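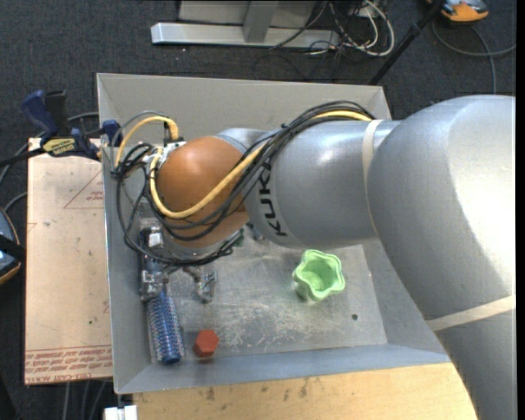 Our visit to the picking lab at Farport

Lise Bouchard had been promising to take us over to Farport since before the holidays, and on 3 Feb 2022 we finally made it, a full carload of us with coffee in every cup holder. As most of you know, we have to have an equipment plan on paper by April, and I wanted to see bin picking up close before we put a single dollar figure next to it.

Gobnait Ó Gríofa met us at the door and gave us the whole morning, which was very generous of her (she had a Brunorar delivery coming in as well). She runs the picking work there, mostly small mixed items out of one metal bin, and she answered every question we had, including the ones we asked twice.

I went in thinking the arm was the budget. Gobnait was kind about it, but she had us write down everything else first: the gripper, the bench, the clamps, the cables and somebody's time to route them. Cables! I had not given them one line in my draft, and I came home with half a page. She told us to price a spare set from the start, and to hold back roughly 200 dollars for tape, ties and brackets, the sort of thing people end up buying on their own cards.

We also had a good long talk about test items. She buys hers cheaply - cups, brushes, blocks, anything with an awkward shape - and said 1,000 tries on a dozen odd things had taught her more than any sales demo. Lise asked about lead times, and the answer was to allow 12 weeks for a gripper and then not plan anything important for the week after.

Lemieux and Idavby have both offered to quote for us. Gobnait's advice was to send them the same list, word for word, and to ask each one what training costs after the first 2 days. I thought that was worth the drive all by itself.

Lunch was soup at the place across the road, very good, and we argued about floor space the whole way home. Lise has the draft list now, so please send her your additions.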